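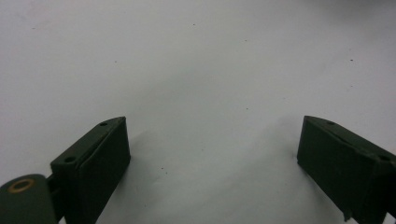
About Dulel

Dulel is a small company that collects examples for robot learning. Our customers build systems which learn to pick, place, fold, open and sort by studying how a person did it before. We supply the examples. A person takes a gripper in the hand, does a household or workshop task with it, and the camera on the tool records what the fingers meet. After that we check the recording, cut it, describe it in words and deliver it.

We do not build robots and we do not train the final models. In the beginning some customers found this strange, and we were asked many times when our own robot will come. There is no plan for one. We prefer to do one part of the work and to do it with patience.

How we started

The company was founded by Tainá Moura and Janaína Bittencourt. Tainá worked before in the testing of packaging machines, and Janaína was a teacher of technical drawing who later moved to software. They met in a project called Skerville, where a robot arm had to put spare parts into trays. The arm was good and the software was also good, but the examples were recorded in one single week, by one person, on one table. When the table was changed for a darker one, the arm made many mistakes.

Tainá and Janaína recorded the whole set again in the evenings, with other tables, other lamps and other people. It took them until April. The results became better and the project was finished, and during this time they understood that such work can be a profession. Dulel was registered in the same year.

Our first set had 765 recordings. We still keep it and we show it to new colleagues, mostly for its errors. The labels are not in one style, some tasks begin too late, and in several recordings the person changes her mind in the middle and takes another object. For us it was a useful school.

What we do

Most of our work is recording with hand-held grippers. The gripper has two fingers and it is moved by the person's own hand, so the person feels when an object slips or when a lid is tight. We find that people work more naturally this way than with a joystick, and a new operator can make usable recordings after a short training.

A customer comes to us usually with a list of tasks. Sometimes the list is exact, for example "put the cup on the saucer, handle to the right". Sometimes it is only one sentence, as "clear the table". In both cases we write a task sheet before we record anything. The task sheet says where the task starts, where it ends, which objects may be used and what counts as a failure. The customer reads it and signs it. This step is slow and we do not skip it, also when the customer is in a hurry.

Then we prepare the places. We have 2 recording rooms in our building, one arranged as a kitchen and one with work tables that can be changed in height. We have also agreements with families and small workshops who let us come for a day. In a real home the drawers stick, the light comes from the wrong side and there is always something on the counter that nobody planned. Such recordings cost more time, and we recommend to every customer to include them.

A project of usual size has 2000 recordings. For a first trial we offer a smaller package of 700, which is enough to find out if the task sheet is good and if the format fits the customer's software.

How one recording is made

The operator reads the task sheet aloud one time, also if she did the same task yesterday. She opens and closes the gripper fully, so that the width of the opening can be compared with the measured value. She does the task at a normal speed. If something goes wrong she continues and tries to repair it, as any person would do at home. We do not ask for perfect hands. A cup that falls over and is put upright again is a good example, and it is kept with its own label.

Between recordings the objects are moved. The operator gets the new positions from a list, because people who choose freely put things nearly always in the same corner. The lamp is changed after each block, and the surface under the objects is changed according to the plan of the project. White surfaces, wood, cloth and metal behave very differently for a camera, and a system that has seen only one of them will be surprised by the others.

We record also moments in which the fingers hold nothing. This is often asked by new customers, so we explain it here. A learning system must know the open gripper as well as the closed one. It must know how its own fingers look over a plain surface, where their shadows fall, and that a speck of dust is not a thing to be picked up. If every example contains an object in the middle, the system can begin to expect an object in the middle. For this reason each project contains a part with approach, waiting and retreat, and this part is checked with the same care as the rest.

How we check

Every recording is seen by a person who did not make it. The checker looks at the full length, not at a sample. She decides if the task was done, if the start and the end are correct, and if the description in words agrees with what happened. When checker and operator do not agree, a third colleague decides and writes one line about the reason. These lines are read together at the end of the month, and many of our rules come from them.

Some of the rules, as they stand in our handbook:

The description says what was done and not what was intended.
Left and right are always from the view of the operator.
An object keeps one name during the whole project. If it is a "bowl" on the first day, it is a "bowl" on the last day.
When the checker cannot see if the lid is closed, she writes that she cannot see it.
No recording is made longer or shorter to fit a number.

The fourth rule is the hardest to learn. A person who was in the room knows that the lid was closed, and wants to write it. But the system has only the recording, and the words should not say more than the recording shows.

For the sorting and checking we use Meltel, a program which we wrote ourselves. It shows the recording next to the opening of the gripper, marks sudden jumps, and keeps the history of each label. Meltel is not sold separately. Customers who work with us get access to it for their own projects and can leave remarks directly at the moment they mean.

Privacy

When we record in homes, we ask for written permission from each adult in the household. Before the recording we put away letters, medicine boxes, family photos and screens together with the family. If a face or a name is nevertheless recorded, this part is removed before anybody outside Dulel receives the material. A family can withdraw its permission until the day of delivery, and does not need to give a reason.

We do not record children and we do not record in bedrooms or bathrooms.

The people

Tainá Moura is responsible for the recording rooms, the grippers and the plan of each project. She repairs most of the tools herself — the small screws in the fingers become loose after many hours, and she checks them each morning before the first operator comes. Customers who visit us usually meet her with a screwdriver in her hand.

Janaína Bittencourt leads the checking and the written part. She wrote the first handbook and still approves every change in it. She also gives the training for new operators, which takes four days. On the first day nothing is recorded. The new colleague opens drawers, pours rice and hangs towels with the gripper until it does not feel like a foreign thing anymore.

Our operators come from different professions. Among them are a former baker, two students of occupational therapy, a tailor and a man who repaired bicycles. We look for this difference on purpose, since a baker takes a bowl in another way than a tailor does. All operators are employed with a fixed salary. We do not pay per recording, because then people would hurry, and the recordings would show it.

Nobody holds the gripper longer than 40 minutes without a pause. The tool is not heavy, but the wrist notices it in the afternoon.

The Naqvi project

One of our larger works is called Naqvi. It is a collection of kitchen and laundry tasks made for left-handed and right-handed operators in equal parts. We began it with our own money, after we noticed that almost all recordings in our archive were made with the right hand. It contains opening of jars, stacking of plates, pairing of socks and the wiping of tables, and each task exists in both hands with the same objects and the same positions.

Research groups at universities can ask for Naqvi without cost. We need a short letter with the purpose and the name of a responsible person. Companies can license it, and the income goes to the next part, which will be about older people's kitchens with lower light and narrow counters.

Working with us

If you have a task in mind, please write to us what the robot should do, in which place, and which gripper you plan to use. A drawing of the fingers is helpful, with the width of the opening. You do not need a finished specification. We answer with questions first and with a price after that.

We are glad to receive visitors, but please tell us before you come. During recording the doors of both rooms stay closed, and a visitor who arrives at the wrong moment has to wait in the corridor, where we have coffee and two chairs.

Applications from operators and checkers are welcome at any time in the year. Experience with robots is not needed. Please write some sentences about a work that you did with your hands and how you learned it.

Last change of this page: 25 August 2024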